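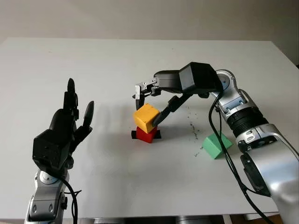

3.2 What we bought, and in what order

I'll admit our first budget was a bit of a wish list! We'd priced two matching hands from Jultik, then saw how much of our work is plain block stacking (Figure 2), and a simple gripper handles that fine. So we kept one fingered hand and put a gripper on the other arm, which freed up 9 percent of the hardware money for spare cables and fingertips.

Figure 2. Block stacking with the gripper on the right arm; the fingered hand is on the left.

Raltico quoted us 70 days for delivery – plan for that, and order your spares in the same batch (we didn't, and paid shipping twice).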